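Sakville Shared Kitchen - Questions We Get A Lot

Updated 24th August. Read this before you email please, we are slow with email.

Who can book?
Anyone living in the Sakville building or the Stulon block next door. Guests ok if you're with them the whole time.

How much is it?
First 2 hours free. After that 5 dollars an hour, paid at the Wubshet desk. No cards yet - hopefully by March.

Is milk and coffee provided?
Coffee yes, tea yes. Milk you bring yourself. Whole, skim, oat, whatever. Put your name and the date on it. Unlabeled cartons get poured out when the fridge is cleaned.
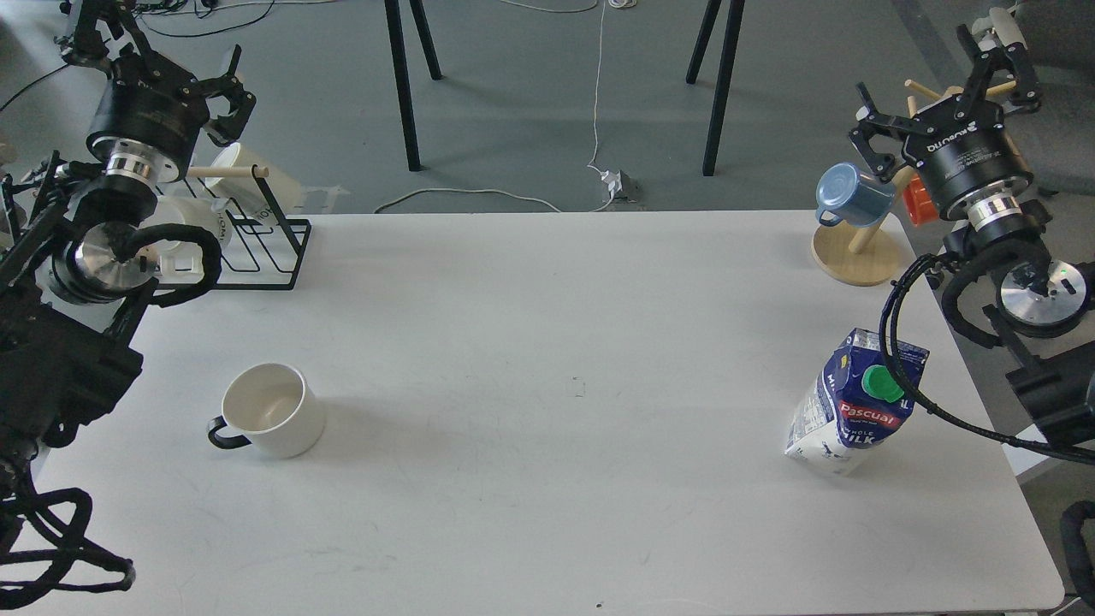
Can I leave my own mug?
Yes, one per person. Hang it up after washing, don't leave it in the sink. Shared mugs are for everybody, so if you love yours maybe keep it upstairs. Chipped ones go in the trash, tell the desk so we can replace it.
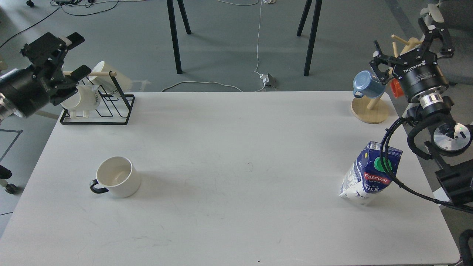 Jaanus Stankevičius wrote in to ask why the dishwasher can't just be run overnight, as he gets home late and the sink is always full by then. Fair point. Answer is noise - the pipes go right behind the bedrooms on the second floor. Last load starts before ten. If its full after that, wash by hand or take your stuff home with you.

What about dishes for a party?
Bowls and plates for nearly 400 people in the Sterkudon closet, ask for the key. Sign them out, sign them back in. Clean and dry, not "soaking".

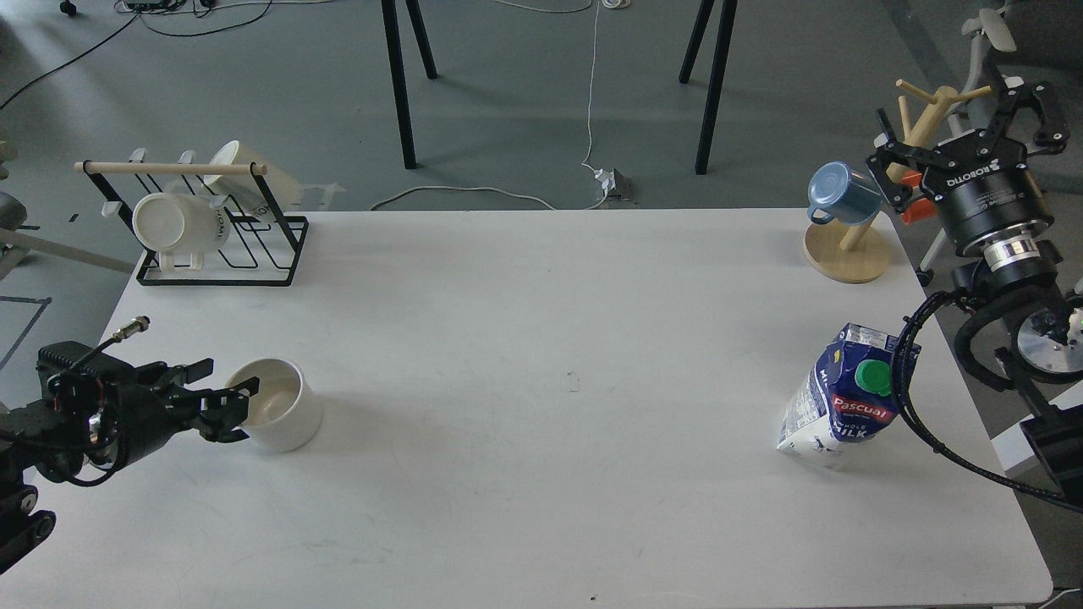 Anything broken is 5 dollars a piece, same price for everything so we dont have to argue. Big serving platters are separate, ask first.

How many people fit?
165 with the hall doors open. Kitchen only, way less. Fire rules, can't bend them.

Can I cancel?
Up to the day before, sure. Same day you lose your free hours for that week.

Lost something?
Box under the Wubshet desk. Emptied once a month.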